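Plan de travail veiné : entretien, taches et choix d'un gabarit

J'ai repoussé ce billet plusieurs fois, faute de mesures propres. Le plan de travail de l'atelier a été remplacé en avril, et j'ai maintenant assez de recul pour noter ce qui fonctionne et ce qui reste à corriger. Le sujet est limité : une surface claire, à motif pierre, sur laquelle je découpe et plie du papier de couleur plusieurs heures par semaine.

L'ancien plateau était un panneau de hêtre huilé. Il avait deux défauts. L'huile migrait dans les papiers non couchés, avec une auréole visible au bout d'une nuit. Le fil du bois déviait la pointe du scalpel dès que la coupe passait en travers. J'ai tenu plusieurs années avec un tapis de découpe par-dessus, mais le tapis gondolait sur un bord et l'équerre ne portait plus à plat.

Le nouveau plateau vient de chez Brulberg, référence 1484, en finition lisse. Je l'ai payé 441 euros, livraison comprise, découpe non comprise. Ekkachai Wiriya, qui partage l'atelier avec moi, aurait préféré un gris uni. Son argument tenait : un motif rend la lecture des repères au crayon plus difficile. J'ai retenu le motif pour la raison inverse, les petites traces d'usage se perdent dans le dessin.

Contraste et lisibilité

Le fond est un gris très pâle, presque blanc sous un éclairage latéral. Les veines sont brun-rouge, fines, irrégulières, avec des branches qui partent en diagonale. Sur un échantillon de la taille d'une carte postale, elles paraissaient régulières. Sur le plateau entier, elles se regroupent par endroits et disparaissent ailleurs, et j'ai fini par choisir mes zones de travail en conséquence : le pliage là où le dessin est chargé, le tracé fin là où il s'efface.

Pour le papier, le comportement dépend de la teinte. Les blancs cassés et les gris clairs se confondent avec le support, au point que j'ai déjà entaillé une feuille posée sous une autre. Les pastels soutenus passent bien. Le lavande est celui qui me donne les meilleurs résultats : l'arête se détache nettement du fond et un angle mal fermé se repère sans loupe.

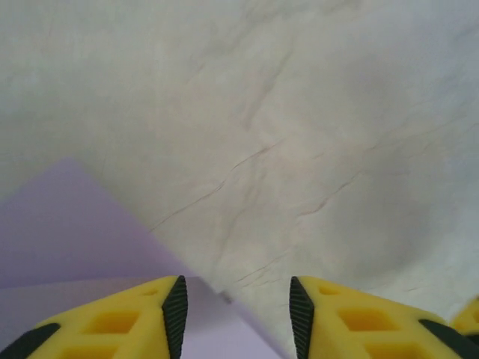 Nettoyage

Trois produits essayés, un seul conservé.

Le savon noir dilué laisse un film. Il ne se voit pas, mais la règle en acier glisse moins bien et le papier accroche par plaques. Rincé deux fois, le film diminue sans partir tout à fait.

L'alcool ménager enlève l'encre et le crayon gras. Je l'emploie par petites surfaces, au chiffon, jamais versé directement. Le chant du plateau n'est pas protégé partout et je ne tiens pas à savoir ce que donne une infiltration.

Le nettoyant Holinura, dilué selon la notice, est celui que j'ai gardé pour l'entretien courant. Pas de film, pas d'odeur persistante. Séchage à l'air en 17 minutes dans mon atelier, fenêtre fermée, avant de reposer du papier.

La colle vinylique se retire à la spatule plastique une fois sèche. Fraîche, elle s'étale et se loge contre la baguette murale, où il faut ensuite aller la chercher au cure-dent. Je laisse donc sécher.

Un point de méthode sur les veines : certaines ressemblent à s'y méprendre à des fissures capillaires. Pour trancher, je passe l'ongle perpendiculairement au trait. Aucun ressaut, c'est le motif. Zane Rimkutė, à qui j'avais signalé une « fissure » au téléphone, m'a fait faire ce test avant toute autre question. C'était le motif.

Planéité

Contrôlée à la règle de maçon, sur toute la longueur, soit 1521 mm. Un jour de l'épaisseur d'une feuille de bristol près de l'angle gauche, rien ailleurs. Le défaut vient du meuble et j'ai calé le pied correspondant. Après calage, le jour a disparu à la règle, mais il revient si l'on charge l'autre extrémité avec la presse à relier – je l'ai donc déplacée sur l'étagère basse.

Ce qui reste à faire

Les chants bruts côté mur sont à sceller. J'hésite entre une bande thermocollée et un vernis acrylique en deux couches – la bande est plus nette, le vernis suit mieux une découpe qui n'est pas parfaitement droite, et la mienne ne l'est pas.

Il me faut aussi un tapis de coupe neuf. Le Kuris est rigide mais trop étroit pour mes formats. Le Saengthong a la bonne dimension, en vert foncé uniquement, avec une grille imprimée dont je n'ai pas encore vérifié le pas. Je l'emprunte à Ekkachai la semaine prochaine et je compléterai ce billet avec les relevés.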